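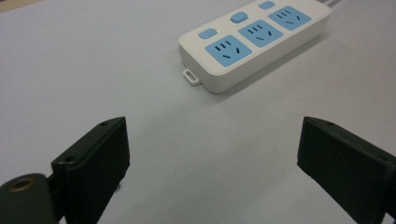
White strip, blue sockets, a switch for each one.

Re: [Grarnevberg-tenants] which power strip for the shared desks?
Jun 7, 2020

Quick answer, I'm between two things. Yes, this is the type I'd go with. Each outlet has its own rocker switch next to it so you can kill the lamp and leave the router alone. Old ones in 102 have a single switch for everything and people keep knocking the whole desk out with a foot.

> We still need to replace the strips in 102 and 141. Ospina
> wants a list before they order anything. Can someone say
> which kind, how many, and whether they can go up off the
> floor? Also do they take three-pin plugs, the monitors in
> 141 all have those. Last time we ordered without asking
> and half of it went back.

In order —

Kind: see above. Three outlets in a row, pale blue on a white body. Don't get the long ones again, they don't fit behind the desks in Tillon wing.

How many: 2 for 102, and 141 I don't know, whoever sits in there please go look and write back to the list. 202 is fine, leave 202 out of it, it was done in April.

Off the floor: there's a hanging loop on the end, a little white one with a rectangular hole thru it. Screw hook under the desk edge and it hangs from that. I would still put a cable tie at the other end where the cord comes out, so it doesn't swing when you pull a plug.

Three-pin: yes. Every socket has slots for a flat two-pin and for a three-pin with the angled blades. So the monitors are OK. Bring one down and try it before we order a pile of them though, please.

Cord is gray, thin. Haven't measured it. If your desk is the far one by the window in 141 measure the distance to the wall outlet and send me the number, I dont want anybody plugging one strip into another. Estell's building rules say no to that and so do I.

No heaters or kettles on these either. Monitors, lamps, chargers, laptops. The kettle stays in the kitchen.

Old strips: leave them in the box by the door in 102, cords wrapped. Please don't take them home, the switch on at least one is bad.

Need the 141 count before I can send the list to Ospina. Will check mail tonight

— desk stuff, Grarnevberg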